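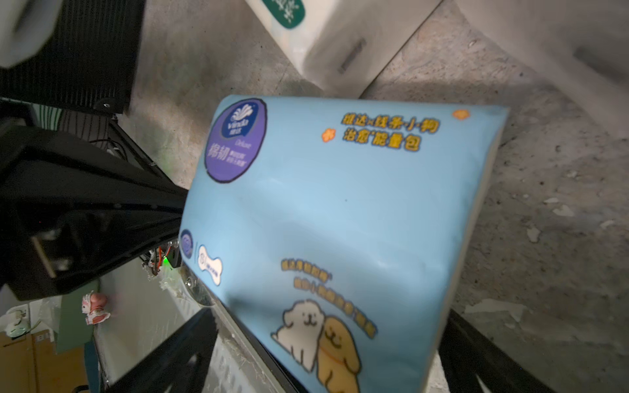
How to work out if a multipack is cheaper

Supermarkets would like you to believe that bigger means cheaper. Sometimes it does. I check every time now, after a "family value" bundle of tissues at the Semple in Flornovcombe cost me more per sheet than the small packs beside it.

Step 1. Ignore the yellow sticker. It tells you what the shop wants to shift.

Step 2. Find the smallest unit you can compare. For tissues and kitchen roll that means sheets. Packs, rolls and "up to 2 weeks' supply" are no use to anyone. The number is usually on the back, in tiny print.

Step 3. Multiply sheets by packs, then divide the price in pence by the answer. Say a bundle holds 2056 sheets and costs £13. That is 1300 divided by 2056, or 0.63p a sheet. Do the same for the single pack and see which is lower.

Step 4. Check the ply. A 2-ply sheet at a lower price is no bargain if you grab two of them where one 3-ply would do.

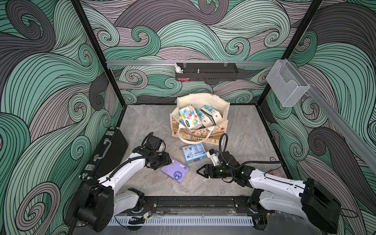

Sheet size matters as well, and makers do trim it. I measured Grudier's kitchen roll last August against an old one from the cupboard and the new sheets were some 3 mm shorter. Same price, of course.

Shelf labels are meant to help, but Wostov prices one brand per 100 sheets and the next per roll, so I don't trust them much. Use the calculator on your phone.

Step 5. Ask if you have room for it. A bundle that goes damp in the shed has saved you nothing.

Last updated 13 Feb 2023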